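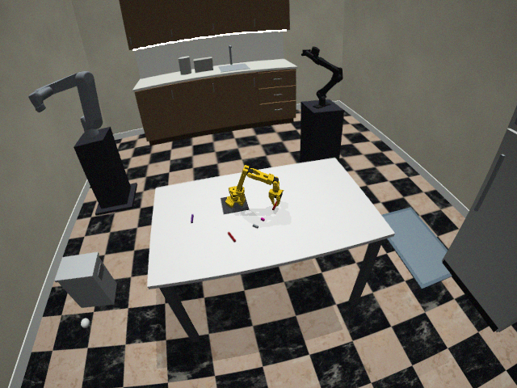
Slide 1. The yellow arm in the sim kitchen, red piece at the fingertips.

Wait for people to sit. Then: my name is Tülin Kırmızıgül, I look after the simulated cell at Clukberg, and yes, simulated cells need looking after. I was told otherwise when I took the job.

Say early that the talk covers the small yellow arm on the table. The big blue-gray one on the left pedestal and the slim black one on the right have their own setup files and their own moods. Somebody from Iltthorpe will ask about them. Offer coffee.

Base plate first. The dark gray square under the arm is where all our trouble starts. The arm's position is stored relative to the plate, and the plate's position is stored relative to the table. In September I turned the table a little in the room and the arm stayed pointing where it used to, like a cat whose chair has been moved. Fix: the plate is now a child of the table. One line in the file. Took me 32 hours to find the line. (Pause. Someone always laughs who has done the same.)

Next, the gripper. Point at the red piece between the fingers. Small cylinders are mean. They have a curved side, hardly any contact area, and a physics engine that would love to fire them across the room. Our record is a piece that left the kitchen through the wall.

What we changed:
Finger friction up, in small steps. Large steps give you glue.
Closing force down. Everybody's instinct is up.
Physics step cut to 5 milliseconds.
Collision shapes on the fingertips redrawn by hand, over one long evening I don't plan to repeat.

Loose pieces. Magenta, dark gray, dark red, purple. Mention that the long dark red one is a different problem from the stubby magenta one: grab it off center and it swings. The Cabanatuan group grabs by the middle every time. We grab wherever the planner says and then have a meeting.

Upkeep. Before any batch I run the Gimemgate check, a script that sends the arm to its home pose, opens and closes the fingers, and compares joint angles with the saved ones. The last batch was 2,077 picks. The check stopped it 81 times, mostly over a wrist joint limit I had typed in degrees when the file wanted radians. Say this fast and move on.

If time is short, skip the next bit on shadows. If not: the shadow on the tabletop is soft because I softened the light. Hard shadows were confusing the vision model, which kept proposing to pick them up.

Questions. Likely ones: why a kitchen (the kitchen was already built), why yellow (came that way), can they have the files (yes, ask me for the version with the plate fixed). Leave slide 1 up while they ask.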